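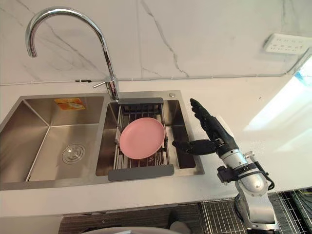
沥水架上的粉色盘子，手就停在架子旁边

从沥水架上拿盘子，手把手拖动示教好还是遥操作好？
半截萝卜　发表于 模仿学习 > 厨房任务

大家好，潜水挺久了，第一次发帖，啰嗦的地方请多包涵～

我在做一个很小的任务：盘子平躺在水槽上面的沥水架上，让机械手从侧面过去，捏住盘沿，拿起来放到旁边台面上。就这么点事，我已经折腾到怀疑人生了！

一开始我用的是拖动示教，就是把手臂切到零力模式，自己抓着小臂一点点带过去。优点是手感特别直观，手臂走得也顺。麻烦在手指，我一只手扶着手臂，另一只手去掰拇指，掰到位的时候手腕早就歪了。而且我人就站在旁边，头部相机里经常有我半条胳膊，回放的时候画面跟录的时候对不上。

后来换成遥操作，用的 Zelbridge 手套，采集软件是 Ristevard。录了139条，手指是灵活多了，可是我感觉不到盘子碰没碰到架子上的金属杆。拇指要从盘沿下面伸进去，盘子又是平躺着的，高度稍微差一点，要么把盘子顶起来，要么直接戳到杆子上。我自己录的时候就经常犹豫，拇指悬在架子边上等半天才敢下去，训出来的策略也学会了这个毛病，到那儿就停着发呆……

想请教几件事：
这种任务到底该选哪种示教方式，能不能混着用？
犹豫的那一段要不要剪掉？
盘子的位置每次要挪多少？

另外还有一套带两个黑色夹爪的，头部视角大概是下面那样，能看到中岛和水槽。地毯上线比较多，开过去之前还得先想好路线。如果夹爪那套更适合拿盘子，我也可以换过去，求过来人指点。
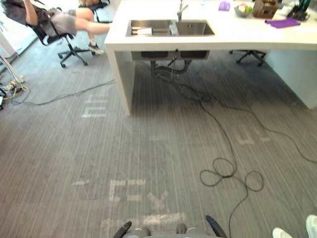 Kenta Honda 的回复

我做过差不多的，说说我的经验哈。

先说结论，我会全程用遥操作录，拖动示教只拿来找几个关键姿态。比如"拇指刚好在盘沿下面"这个姿态，你先手动拖过去，把关节角记下来，然后遥操作的时候从离它不远的地方开始录。这样你心里有数，就不会悬在那儿不敢动了。两种数据直接倒在一起训我试过，效果很差，拖动的那批速度曲线跟遥操作完全两个样子，而且画面里有人的胳膊，模型很容易盯着胳膊看（别问我怎么知道的）。

犹豫的那一段，我的做法是把几乎不动的帧抽稀，别整段剪掉。整段剪掉以后前后动作会跳一下，策略跑到那里手会猛地一抖，对着盘子抖可不好玩。不过最省事的还是重录。你先练，练到能一口气做完再开始存，前面那些手生的就当热身扔了吧，心疼也得扔！

盘子位置我建议小步挪，前后左右都挪一点，再转一转架子的朝向。别光挪盘子，架子永远在同一个地方，那模型记住的就是架子。光照也顺带换换，水槽这种不锈钢面，早上和傍晚反光差别很大，我有一批全是下午录的，到了晚上开灯一跑，手每次都偏。

还有，碰没碰到杆子感觉不到的话，可以把腕部力矩接成声音，力一大耳机里就嘟嘟响。土是土了点，比盯着曲线看舒服多了。

夹爪那套我觉得可以试，两个指头夹盘沿反而简单，不用管拇指怎么绕。但是移动底盘会带来新的误差，停车位置每次都不一样，数据量得往上加。线的话，录之前先拿扎带收到墙边或者桌腿那里，我压过一次，底盘歪了，那天下午就全白干。

Skinside 的回复

多录就完了。我录了2,666条，啥毛病都没了。

半截萝卜 回复 Skinside
2,666条……我录80条手腕就开始酸了哥😂

Skinside 回复 半截萝卜
那就找人轮班，不同的人录还能多点花样。

默斯利 Mösli 的回复

补充一点楼上没说的：换人录之前先统一手法！我们组4个人轮着录，有人从盘子右边进，有人喜欢从前面绕，单看每条都成功了，合起来训就在中间来回晃，哪边都不去。后来规定都从右侧进，拇指先到位，四指再合上，晃的情况少了很多。

另外录失败的也别急着删，单独存一个文件夹。盘子被顶歪以后怎么退出来重新捏，这种补救动作很值钱，可以专门录一些：故意从歪的位置开始，然后慢慢纠正。记得只留纠正的那一段，别把怎么弄歪的也教给它了，哈哈。

手套每次戴上都要重新标定，尤其是拇指根那个关节，我戴紧一格和松一格，读数能差出一截来。

半截萝卜
谢谢各位！周日准备先按 Kenta Honda 说的找关键姿态，再重新录一批，从右侧进。嘟嘟响那个太想试了，请问力矩阈值你一般是怎么定的？

Kenta Honda 回复 半截萝卜
空手走一遍同样的轨迹，看最大值，再往上加一点点就行。不同的盘子重量不一样，换盘子记得重新来一遍。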